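I cook on gas most nights, and the Tivano wok is the first pan in years that made me move the others to the back of the cupboard. I bought it in June after my friend Harriet Benavides wouldn't stop talking about hers!

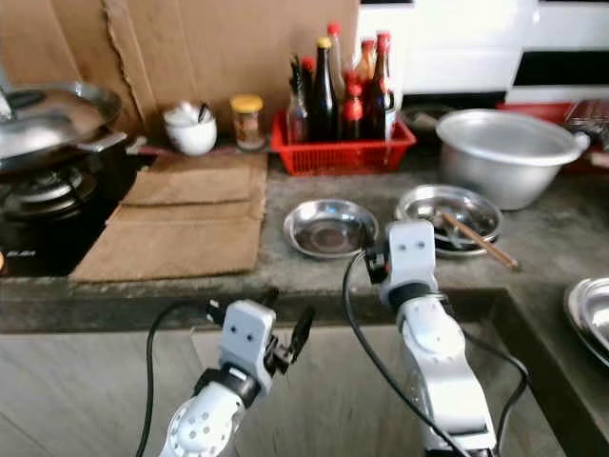
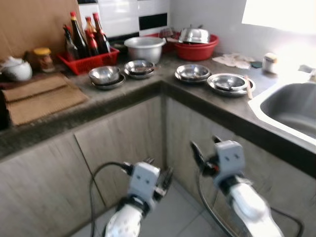 *2 min read*

So, the pan. It cost me $44 and the lid came with it (the Jidis one I looked at charges extra, which annoyed me). It heats up fast, fried rice comes out with those nice crispy bits, and dinner for four fits if you don't get greedy with the cabbage.

Gripes? The side handle gets hot, so keep a towel handy. The lid rattles when it's on a hard boil, and eggs stuck like glue until I learned to use more oil.

Would I pay $150 for the fancy Gilow instead? Nope. I'd put the difference toward a good spatula and a lot of noodles.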